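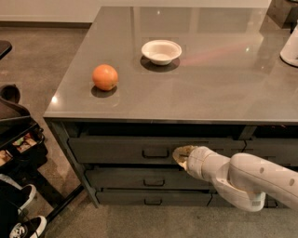

Why do old photos of famous people turn up in the news?

Last updated: June

A famous person is someone a lot of people know about, even though they have never met. Singers, actors and athletes can all be famous. People who like them are called fans.

Sometimes a website runs a story about a photo that is many years old. It might show a singer at a school dance, long before anyone bought her songs. The photo isn't new, but most people are seeing it for the first time, so it gets treated like news.

How does it get out? Often a friend finds it in a drawer and puts it online. Nikola Nowicki, who sings in the band Buvasum, had this happen. An old classmate posted a picture of her playing the recorder at age 19. Only 2 people shared it the first day. By the end of the week it had been shared 2119 times.
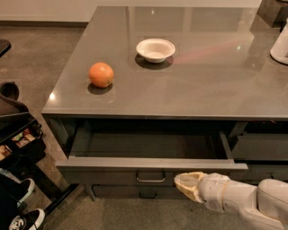
When a photo is shared that much, we say it has "gone viral." The word comes from virus, a germ that passes from person to person. Each fan shows a few friends, and those friends show more.

Is the photo always real? No. Some pictures are changed on a computer, and some have the wrong name or year written under them. A careful reporter checks before printing anything. Renata Michalski writes about music for the magazine Telavis. She asks who took the picture, when it was taken, and whether the person in it agrees that it's them. If she can't find out, she uses a word like "supposedly" — that means people say so, but it hasn't been proved.

Does the famous person get a say? Sometimes. The person who took a photo usually owns it, and a website may need to ask before using it. The person in the photo can ask for it to be taken down, but copies may already be in other places.

You don't have to be famous for this to matter. Before you share a picture of a friend, ask them first. If they say no, leave it alone.

Words to know

Fan: a person who likes a singer, actor or team very much.
Viral: shared by a lot of people in a short time.
Reporter: a person who finds out facts and writes news stories.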